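# Dirkham Season 2: Viewing and Release FAQ

Last updated June 2023

These answers cover the second season of *Dirkham*, the Fostari drama series. They apply to the streaming release unless a question says otherwise. Questions about billing are handled on the account pages.

## Release and episodes

**When does Season 2 start?**

The first two episodes are released together in December. The remaining episodes follow one at a time, each Thursday. Episodes go live at the same moment in every region, so the local hour differs.

**How many episodes are there?**

Season 2 has 13 episodes, counting the double-length opener as one. Some TV guides list the opener as two entries. If your guide does this, its episode numbers will be one ahead of ours for the rest of the season.

**How long is an episode?**

The standard running time is 40 minutes without the recap. The opener and the finale are longer. Recaps are stored as separate files and can be turned off under Playback.

**Has the episode order changed from the original announcement?**

Yes. Episodes 5 and 6 were switched during editing. The titles moved with them, so "Low Water" is now episode 6. Any press material that gives it as episode 5 is out of date.

## Cast and crew

**Who is running the show this season?**

Montserrat Echevarría takes over as showrunner. Prys Mostyn, who ran Season 1, stays on as executive producer and wrote the finale.

**Is Iraklis Nikolaidis coming back as Inspector Chatzigeorgiou?**

Yes, in all episodes. The character was listed as "guest" in an early cast sheet. That was a clerical error and the sheet has been withdrawn.

**Who plays Zoletti?**

Ayman Srour. Zoletti was heard over the phone in Season 1 but not seen, and the voice was supplied by a different actor who was not credited. The phone scenes have not been re-recorded. Viewers who play the two seasons back to back will notice the change.

**Who wrote the music?**

Montri Khamphan wrote the score for both seasons. The title theme is a new recording of the same piece, taken slightly slower and without the opening drum figure. A soundtrack album is planned but has no date.

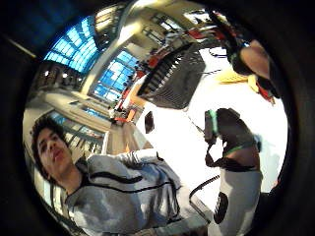
Songs heard in bars, cars and shops are licensed separately and will not be on the album. They are listed at the end of each episode's credits. A few songs were cleared for streaming only – these will be replaced on the disc release, and the credits on the discs will reflect the replacements.

## Story and continuity

**Do I need to see Season 1 first?**

It is recommended. Season 2 picks up the morning after the harbor hearing and does not restate who testified. The recap before episode 1 covers the main plot but leaves out the land sale, which matters from episode 4 onward.

**Is the series based on a book?**

No. The tie-in novel was written from the Season 1 scripts. Where the novel and the series disagree, the series is treated as correct. The best-known case is the name of the ferry, which the novel changes twice.

**What is the significance of room 336?**

The number appears on a key tag in the last shot of Season 1. It is explained in episode 3. We do not answer plot questions for episodes that have not been released.

**Will there be a Season 3?**

No order has been placed. The Season 2 finale was written to close the main story.

## Picture, sound and subtitles

**What formats are available?**

Season 2 streams in 4K with HDR on supported devices, and in HD on everything else. Season 1 remains HD only. Audio is 5.1 surround or stereo. If dialogue seems too quiet through TV speakers, select stereo manually – some sets report surround support they do not have.

**Are subtitles and audio description included?**

English subtitles and audio description are available from the day of release. Other subtitle languages are added within the week. Lines spoken in Greek have burned-in English subtitles, and these cannot be moved or resized.

**Can I download episodes?**

Yes, on phones and tablets. A download expires 30 days after it is saved, or 48 hours after you press play, whichever comes first.

## Screenings and discs

**Is there a public screening?**

One screening of the opener is planned, with 300 seats. Tickets are free and allotted by draw. Each account may enter once, and seats cannot be transferred to another person.

**Will Season 2 be released on disc?**

Yes, after the streaming run has ended. The set will include commentary tracks for the opener and the finale. Deleted scenes will be on the discs only.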